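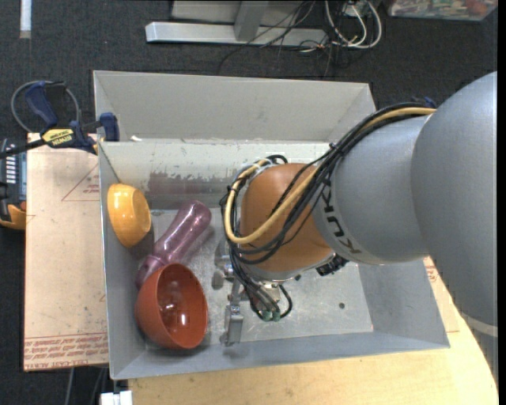 Two bowls and a purple bottle in a grey metal bin.

Let people take things home from the tip

Opinion
Print | E-mail | 65 shares | 19 comments

On Wednesday I drove to the tip at Wutden with a broken fence panel and came home with nothing, which is how the council wants it. I passed a child's bike with good tyres, a stack of terracotta pots and a pine bookcase that needed one screw. All three were waiting to go into the skips. I asked if I could have the bookcase. The answer was no, and the man who gave it was polite and had plainly given it many times before.

The rule is printed on a board at the gate. Once an item is on the site it belongs to the council, and removing it counts as theft. You can drop off a lawnmower and change your mind before you have shut the boot, and it is already too late.

I think the rule should go. I have heard the arguments for it and they are not stupid, so they deserve an answer.

The first is safety. People climbing about in skips will get hurt, and the council will be sued. I accept that. But a shelf is not a skip. In Cukach they put up a lean-to beside the entrance, ahead of the skips, where anyone can leave a thing that still works and anyone can pick it up. You never go near the heavy stuff. I used it for six years when I lived there. Most of what I saw on it was kitchenware, plant pots, picture frames and board games, and the worst injury I can remember was a splinter, and it was mine.

The second is electrical goods. A toaster with a bad flex can burn a house down, and the council would rather not have handed it over. Fine. Leave electricals off the shelf, along with car seats, cycle helmets and mattresses. That still leaves nearly everything a person needs to set up a kitchen. A mixing bowl does not need a safety certificate.

The third argument is the one I have least time for. It says that dealers will turn up at opening time, take the good things and sell them. Some will. I cannot see the harm. If a man gets up at six to rescue a chest of drawers, sands it down and sells it to a couple in their first flat, the drawers are in a bedroom and he has been paid for his morning. The alternative is that the council pays to have them crushed. If it bothers people, set a limit of three items a visit, as Cukach did after the first year.

Money comes into this too. Wutden's site charges for rubble, plasterboard and tyres, and the reason given each time the charges rise is the cost of getting rid of waste. I went through the parish newsletter and found that visitors were asked, over one month last November, what they had brought and whether it still worked. The answers covered 1,863 items. The newsletter did not say how many were in working order, and when I wrote to ask, I was told the figures had been collected for "planning purposes". I would like to know what was being planned. It seems odd to ask people whether a thing works and then put it in a skip either way.

There are charity shops, of course, and people who object to the shelf always mention them. I take things to charity shops and so do most of my neighbours. But the one in our high street stopped taking furniture when it lost its back room, and it turns away odd crockery because it can't sell it. I don't blame the shop. It has rent to pay and needs that space for things that fetch a price. A single bowl with no partner is worth very little to a shop and quite a lot to someone who hasn't got a bowl.

Giving things away online works for those with the patience. I have waited in for three different strangers to collect one garden bench. Older people on my road won't put their address on the internet at all, and I can't say they are wrong.

I would also say something for the pleasure of it. When Kaushik, the hardware shop in Cemville, closed its doors, the owners put the leftover stock on trestle tables outside and told people to help themselves. There were hinges, jam jar lids, tins of half-used paint. People stood there for an hour telling each other what things were for. I got a bag of 100 brass cup hooks, and I have been giving them away ever since and am down to the last few.

None of what I am asking for would cost much. It needs a roof, some shelving, a sign with the banned items on it and a line in the contract with the firm that runs the site. The shelf at Cukach was built out of doors and timber that had been brought in to be thrown away. Wutden has a strip of tarmac to the left of the gate where the old weighbridge hut stood, and at present it holds two traffic cones.

The site contract is up for renewal in the spring. If you agree with me, write to your councillor before then, and mention the bookcase.

Print this article | E-mail to a friend
19 comments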